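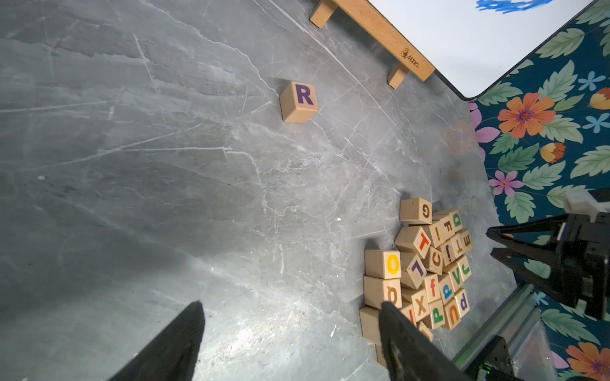

Letter block on a marble-patterned surface

MOVERS AND PACKERS WANTED - Auer Moving & Storage, Staltudmont

Posted 4/23/19

Busy season is here and we are short on crew. Need loaders, packers and two drivers, start as soon as paperwork clears. Household moves mostly, some small offices. Local runs in and around Staltudmont plus the long haul to Sutine, which goes out every other week.

What the work is

Wrapping, boxing, carrying, loading, unloading. Beds apart and back together. Pianos now and then, with a full crew, never two people. Lots of stairs. Old part of town has narrow stairwells and no elevators, so if stairs are a problem please think about the packing jobs instead.

Packers work inside the house the day before the truck comes. Kitchens, books, closets, kids rooms. Every box gets a room name and a number on two sides and goes on the sheet. Customers check the sheet at the other end and so do we.

Drivers: 26 foot box truck. Clean record for the last 3 years, bring a printout. You load too, it is not a sit-in-the-cab job.

Pay

Loaders and packers $153 a day, flat, paid every other Friday... sorry, every second week, direct deposit. Drivers more, depends on experience, ask. Sutine run pays $543 for the round trip with motel covered. Tips are split even between whoever was on the job.

Days run long at the end of the month. Start is 6:45 at the yard, truck leaves at 7. Last truck back is usually before supper but not always.

What we need from you

18 or over. Able to lift 75 lbs with a partner and do it again all day. Work boots, closed toe, no exceptions. We give you gloves, back belt and two shirts. Some English so you can talk to the customer. Other languages a big plus.

Experience nice, not required. New people spend their frist week with a lead and get full pay for it. We will show you how to pad a dresser and tie off a load.

Background check on everyone, we pay for it. You are in peoples homes.

Also open: one part time dispatcher, mornings, phones and scheduling. We use Netura for the calendar and the inventory sheets, easy to pick up if you have used any booking program. Inside work, no lifting.

Seasonal jobs go through October. A good share of the crew stays on after that for storage and office moves, tell us if you want year round.

How to apply

Come by the yard, 121 Depot Road, side gate, between 2 and 4 in the afternoon. Bring ID and the names of two people you worked for. No resume needed for crew. Dispatcher applicants please do bring one. Forms are in the office, takes ten minutes to fill out. If the gate is shut ring the bell and wait, we may be out back wiht a truck.

No agencies please.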